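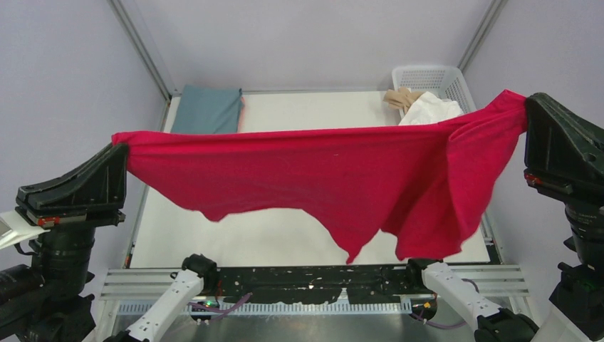 How to install mods in Gimside without wrecking your save

Gimside has plenty to recommend it, but a mod manager isn't one of those things. The developers at Brastell put a folder called "extras" in the game directory, wished everyone luck and went to lunch. Everything below was checked on the PC version on September 20, 2018.

Before you start

Back up your save. Yes, you. It lives in Documents, under Gimside, in a folder named "slot" followed by a number. Copy the whole thing to your desktop. I skipped this step once and lost 38 hours of a very promising career as a swamp baron.

Step 1: Get the loader

Download the Produrik loader and unzip it into the main game folder, next to the game's own program file. If Windows asks whether you want to replace anything, you're in the wrong folder. Back out slowly.

Step 2: Run the game once

Start the game, wait for the main menu, then quit. The loader needs this to build its list. The menu will take longer than usual to appear — go make toast.

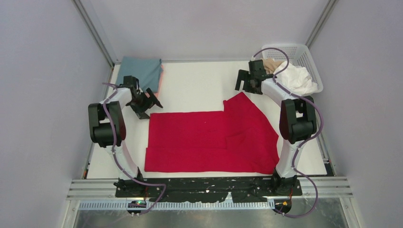 Step 3: Add one mod

Just one. I know you've got 186 of them queued up, including the one that turns every horse into a sofa. Drop a single mod into "extras", still zipped, and start the game again. A small number in the bottom corner of the menu tells you how many are active.

Step 4: Sort the load order

Open loadlist.txt in Notepad. Mods at the bottom win any argument with mods at the top. Big overhauls like Zulu go first, and costume swaps and other nonsense go last. Save the file and don't rename it.

If it crashes

Take out the last mod you added and try again. If the game freezes at the loading screen, you probably have 2 mods changing the same map. Pick your favorite and delete the other.

Error 9 means the loader is older than the game. Get the newest version and repeat Step 2, toast optional.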